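Arkillow Kitchen Arm Trial: Progress Report, August
Prepared for the Moodley program office by Zodwa Shezi

Where we are

The second phase of the trial is finished and the third has started. We have now logged 204 attempts with the Arkillow tabletop kit against the 900 we agreed on in the grant plan. That is behind schedule. Most of the gap comes from setup time, which the supplier's brochure puts at one afternoon and which took us eight working days, counting two calls to their support desk and a replacement cable.

You asked for a plain answer on whether the kit does what the sales pages say. So far it does part of it, some of the time, on a table we have arranged to suit it. I would not recommend buying a second unit on the strength of what we have.

What we tested

Phase two covered simple kitchen jobs: moving play food between plates, putting items into a colander and taking them out again, and opening and closing a toaster oven door. The jobs come from the supplier's own list of "ready on day one" skills. We changed nothing in the software and used their default settings throughout, on the view that a paying customer would do the same.

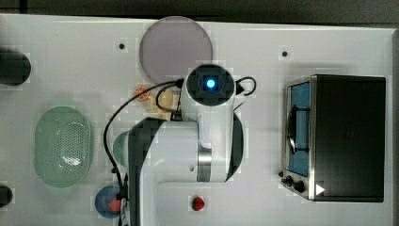 The Arkillow arm over the phase two table, with the plates, colander and toaster oven.

Results by job

Moving a strawberry to a plate is the kit's best job. It worked in most attempts when the fruit sat in the open, well away from the arm's base. Results fell off badly once we put the fruit close to the base or beside another object. The supplier says this is covered in the manual. It is, in a footnote.

The colander was worse. The arm often stopped above the rim and waited, with no error on the screen. Twice we left it for ten minutes to see whether it would recover, and it did not. Support called this "cautious behavior." I have logged it as a failure.

The oven door is the skill shown most often in the Arkillow videos, and it is the one I trust least. Success depended on where the oven stood. When we moved it by the width of a hand, the arm had to be taught the door position again.

Costs

We have spent nearly 4,000 dollars on this phase, and 852 of that went to items we had been told were included - mainly the mounting plate and the extended support plan. I have asked for a refund on the plate and have had no reply yet. The Giser rental quote for a rival arm is still open if you want a comparison, though I would want to see it run our jobs before we sign anything.

Concerns

The success rate Arkillow quotes has no test conditions attached to it. I have asked three times for the log files behind it and received a slide deck. The Irotitz software update, promised for the start of this phase, has slipped again. We should stop planning around it.

Next steps

Phase three repeats the same jobs with the objects placed at random, by a staff member who has not worked with the arm before. I expect the numbers to drop. Please confirm by the end of the month whether you still want the full 900 attempts or would accept a shorter run with a firm yes or no at the end of it.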